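**Ticket 409: right arm gripper stops short on close, two-arm table cell, Stovdale**

Status: open, waiting on part
Opened: Thursday, 8:40 a.m.

Right gripper stops before it is fully closed. The controller reports position error 11 and drops the arm into hold. Left gripper runs the same close command with no error. Started after the fingers were swapped to the long Skellach set.

Tried so far:

- Power cycled the cell. Error came back on the first close.
- Re-homed both grippers. Left homes clean. Right homes, then faults on the next close.
- Swapped the gripper cables left to right at the controller end. Fault stayed with the right gripper, so I'm ruling out the controller port.
- Checked finger screws. One on the right was under torque. Tightened it, no change.

**9:55 a.m.**

Ran the close command by hand at low speed. It stops at count 234 every time, within a count or two. A bad encoder would wander more than that, I think. Feels like a hard stop.

Parked the arms over the table with the box and the open tray left between them, right gripper turned horizontal so I can get at the housing. Left arm is parked fingers up.
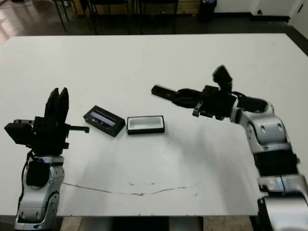
Amrit Bouchard replied that a stop at the same count every time was what he saw on the Vorkora cell when the finger carriers went in one tooth off on the rack. The gripper still homes because homing only looks for the open end. He said to pull the fingers and carriers, run it bare, and see if the count changes before ordering anything.

**11:20 a.m.**

Pulled fingers and carriers on the right. Bare gripper closes all the way, no error. Put the carriers back one tooth over and it now closes past 234 and reaches the end of travel. Amrit was right about the rack.

Found one more thing while it was apart. The dust wiper on the inner carrier is torn and a piece of it was packed into the rack. Cleaned the rack with a dry brush. No grease, per the Paquette service sheet.

**1:30 p.m.**

Refitted the long fingers. Ran the close/open test in 4 sets. First three sets passed. Last set threw error 11 once, near the end. Cleared it and ran the set again, passed.

I don't want to close this on one clean rerun. The torn wiper is still in there and could be dragging. Ordered a replacement wiper from Paquette, lead time almost a week.

Until it arrives:

1. Run the right arm at half speed on close.
2. If error 11 shows up, write down the count before clearing it.
3. Don't re-home to clear the fault. It hides the count.
4. Leave the left gripper alone, it has not been touched apart from the cable swap and re-home.

Cables are back in their original ports. Finger offsets in the Skellach profile still need to be checked after the wiper goes in.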